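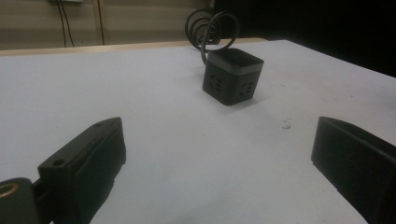
Open Lab Day at Weldu: My Morning With the Gripper People

I almost skipped this one. The Weldu open day landed on September 21, 2024, right in the middle of a weekend when I was supposed to be painting a hallway, but a friend had a spare ticket and the hallway has waited since January, so off I went.

Weldu shares a building with Wirnutov, the company that makes conveyor parts, and you sign in at the Wirnutov desk even if you have no interest in conveyors. Parking is behind the building. Go early! I circled twice and ended up next to a loading dock, hoping for the best.

The first stop was a talk in the lunchroom (decent coffee, terrible chairs). The presenter explained the project they call Curkulero, and I'll do my best with it. The usual way to teach a robot arm to handle stuff is to drive the arm around by remote control and record what it does. That's slow, and you need the arm. With Curkulero a person holds a gripper in each hand and just does the job, with a camera on the gripper recording the whole time. Later on, software works out how the grippers moved, and a model learns to go from what the camera saw to what the hand did next. Put the same kind of fingers and camera on a real arm, and in theory the arm can use what the person taught it.

I wrote down "in theory" because the presenter said it several times, and I liked her for that.

The number on the slide was 336 recorded runs for a single cable task, all done by hand at one table. Somebody in the back asked if that was a lot. Apparently it's small for this kind of work, and they wanted to see how far a small set would get them if the people doing the recording were careful about variety: cord coiled, cord stretched out, plug near, plug far, and so on. The answer so far is "farther than we guessed on grabbing, not nearly as far on cords." Cords are awful. A box is the same box wherever you put it, but a cord has a new shape every time you let go of it, and the model has to make sense of every one.

After the talk we went down the hall to see the recording tables, which was what I'd come for.

The object for the cable task is a black power strip, the little cube kind with outlets on its sides and a coiled cord. I have nearly the same thing behind my couch. From the gripper's own camera it looks kind of heroic, with the cord standing up in loops behind it and those two big black fingers reaching in from the corners. That view is the whole point of the method, by the way. The model gets to see the fingers and whatever is between them, and it doesn't get to see your elbows or your face or the rest of the room.

Why white tables, I asked. Mostly so the cord shows up, they told me, although they admitted that a black cord against a dark background is still a headache. A loop lying on the table has a nice clear outline. A loop sticking up past the far edge can just melt into whatever is dark back there, and they've got a running argument about whether to fix the room or leave it alone and make the model cope. The make-it-cope side seemed to be winning on the day I visited.

Then came the two-handed part, and I could have watched that for an hour. One gripper goes near the strip, the other comes at it from the side with its jaws open, and you start to see how much your hands normally talk to each other without asking you.

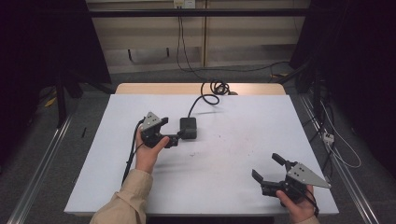

The grippers themselves are chunkier than I expected, with black bodies and a gray triangular plate full of little holes. I asked about the holes and got a shrug and "mounting," which I suppose is an answer. Two short fingers is all you get. No thumb, no wrist feel, none of the little fingertip nudges you use to get a cord to lie where you want it. Visitors were allowed a turn at a practice table in the next room and I was terrible. It took me 9 tries to pick up a cord without pinching the table, and the kid after me got it on the second. (He was maybe ten. I'm fine.)

A thing I hadn't thought about: your bad tries matter too. The team keeps fumbles where the person recovers, so the model sees how to get out of trouble, and tosses the ones where everything ends up on the floor. Sorting them is done by people watching video, and it takes longer than the recording does.

Last stop was the Kumar room, named after the street outside, where an arm was meant to be running the trained model. It was down for a calibration problem, so we got video on a wall screen. The arm went for the box cleanly in every clip they played. On the cord it hovered, dipped, backed off and tried again, a lot like me at the practice table.

If you go to the next one, take the late-morning group. Ours got rushed out of the table room when the following tour stacked up in the hallway, and I had two more questions. Also bring a sandwich, the Wirnutov vending machine only takes cards and it didn't like mine.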